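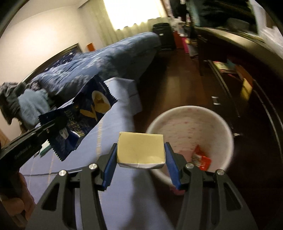
Housekeeping in Residential Settings
Handout for Unit 5: Clearing Surfaces and Managing Bedroom Waste

The bedside surface is the part of a private room in which household waste gathers most readily, and it is the part which trainees most often leave until last. At Drornwood the opposite order is taught. Before any dusting or bed-making begins, the trainee clears the table or cabinet top and takes each item in turn. Typical items are small and light: a plain cardboard box of the pale yellow kind, or a long navy biscuit packet with zigzag ends, lying on a cloth which will itself need attention afterwards. A waste bin standing on the floor beside the table, as it does in this room, shortens the work considerably and should be kept in that position wherever the resident agrees.

**1. Scope of the unit**

This unit applies to single and shared bedrooms in Prengate and Ameck houses. It covers the clearing of packaging and paper from surfaces, the care of table coverings, and the emptying of the room bin. It does not cover clinical waste, sharps or medicines, which are dealt with in the separate handout issued by the nursing department.

Trainees will complete 3 supervised sessions before working alone in an occupied room.

**2. Deciding what is waste**

Most errors in this unit are errors of judgement. A closed box may hold something of value to the resident. A packet that looks finished may have been folded over and kept for the evening. The following rules apply.

- Where the resident is present, ask before removing anything from a bedside surface.
- Where the resident is absent, remove only what is plainly waste, such as torn wrappers, used tissues and loose scraps.
- Check every box and carton by opening it. Shaking a box is not an acceptable check.
- Return doubtful items to the surface, at the side nearest the bed, and record them on the room sheet.
- Letters, cards and handwritten notes are never waste unless the resident has said so.

Medicine cartons, whether full or empty, are set aside and handed to the senior on duty.

**3. Clearing the surface**

Work from the far end of the table towards the bin. Lift items clear of the cloth, as dragging a packet across a woven or embroidered covering scatters crumbs and may catch a thread. Hold crumpled packets level until they are over the bin. Cables for lamps and chargers should be left connected and laid flat, clear of the edge.

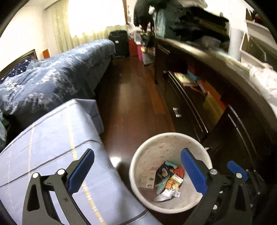
When the surface is clear, the cloth is gathered from its corners towards the middle and shaken out of doors or over the utility room sink. It is then inspected for marks. A cloth with a stain larger than a thumbprint goes to the laundry; otherwise it is replaced with the overhang even on both sides and the walkway beside the bed left free. Overhanging cloth is a trip hazard in narrow rooms and must not reach the floor.

**4. The room bin**

Bins in bedrooms are emptied daily, whether or not they are full. Cartons should be flattened before disposal. Wrappers and tissues go in general waste. Clean card is separated at the utility room, where the labelled sacks are kept, and should not be sorted by hand in the resident's presence.

The inside wall of the bin is wiped at each emptying. Coloured marks from sweets, drinks or cosmetics become difficult to lift if left, and the Tsegaye cleaning paste supplied to each house may be used on plastic bins only. Allow the paste to stand for 5 minutes, rinse, and dry with a paper towel. The bin is returned to the same place on the floor. Residents with poor sight rely upon it being there.

**5. Floors**

Hard floors are swept after the surfaces and before the bin is emptied, so that sweepings leave the room with the rest of the waste. Sweep along the boards and towards the door. In rooms with a bed on one side and cabinets on the other, pull the brush from beneath the bed into the aisle first. No polish is to be applied in bedrooms.

**6. Preparation for the practical session**

Before the session, trainees should:

1. read sections 2 and 4 again;
2. bring the room sheet for their allotted house;
3. write a short note, of no more than one page, on an item they were unsure whether to discard and what they decided.

Notes are to be handed to Vesela Obradović at the Drornwood training office by 26/02/2020. Trainees who have not yet been allotted a house should collect a blank room sheet from the same office.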